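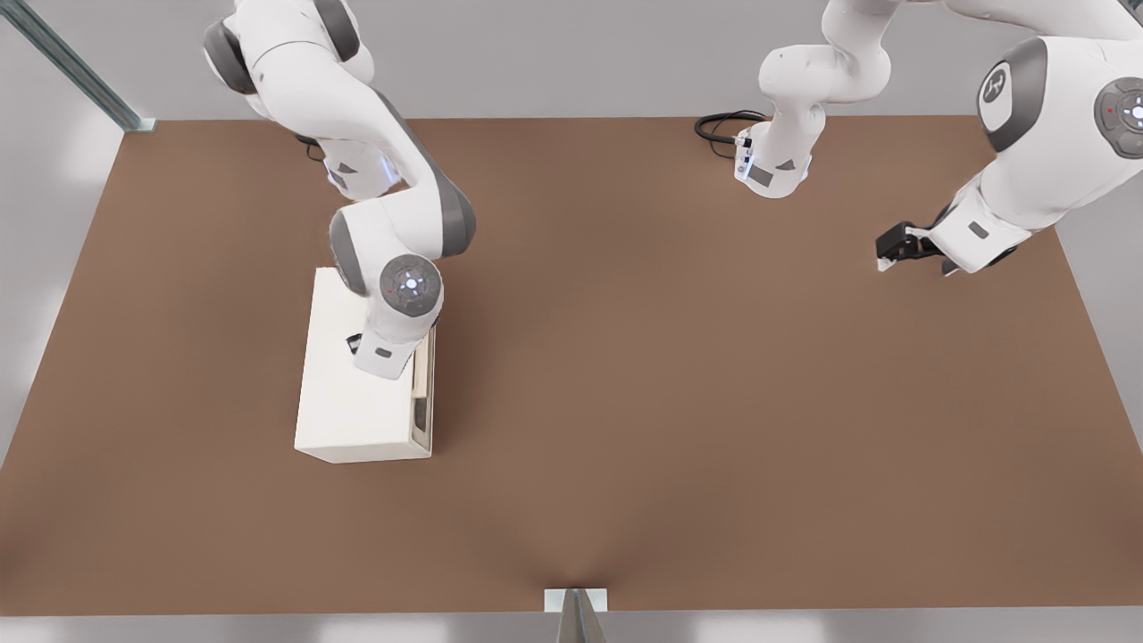 A computer-rendered view of two white robot arms over a brown tabletop.

Dalwood library to extend evening opening from November

Dalwood Library will stay open until 9 pm on two evenings a week from November, following a review of opening hours carried out over the summer. The longer hours will apply to the whole of the ground floor, the study room and the local history shelves. The children's library will continue to close at its present time.

The review was led by Lejla Vlachou, Head of Library Services, and drew on 109 written replies from members, local schools and community groups. Most of those who replied asked for more time in the building after work or college. A smaller number asked for an earlier start in the morning, and this request will be looked at again when the next yearly plan is drawn up.

"Many of our members told us that they reach the library only a short time before the doors close," said Ms Vlachou. "The new hours are meant for them, and also for students who do not have a quiet place to work at home."

Members will be able to borrow, return and renew items during the extra hours in the usual way. Reserved books may be collected from the main desk until closing time. Public computers will switch off a quarter of an hour before the building closes, and members are asked to save their work and collect any printing before then. Enquiries about family history and old maps should still be made during the day, when the local history staff are on duty.

The study room will be open to all members aged 16 and over. Places cannot be reserved, except by groups that already have a regular booking. The Tamihana Room on the first floor will be available for hire in the evening at the current rate. Groups wishing to use it should apply in writing to Sun-ja Hwang, Bookings Officer, giving the purpose of the meeting and the number of people expected. Applications already received will be dealt with in date order.

Some changes have been made to the layout of the ground floor to prepare for the new hours. Large print books have been moved closer to the entrance, and the newspapers are now kept beside the main desk. The returns box in Omari Street will be emptied twice a day. Items placed in it after the last collection will be recorded as returned on the following morning, and no charge will be made for the delay.

Bevan Mudgway, who manages the building, confirmed that the side entrance will be locked in the evening and that visitors should use the main doors. Step-free access is by the ramp to the left of these doors. The car park will remain open until the building has closed.

The new hours will run for a trial period of nine months. Visitor numbers and comments will be recorded throughout, and a report will be presented to the Library Board before any decision is made on permanent hours. Comment forms are available at the main desk and may be handed to any member of staff.

Questions about the trial should be addressed to Tamsin Doolan, Member Services, Dalwood Library.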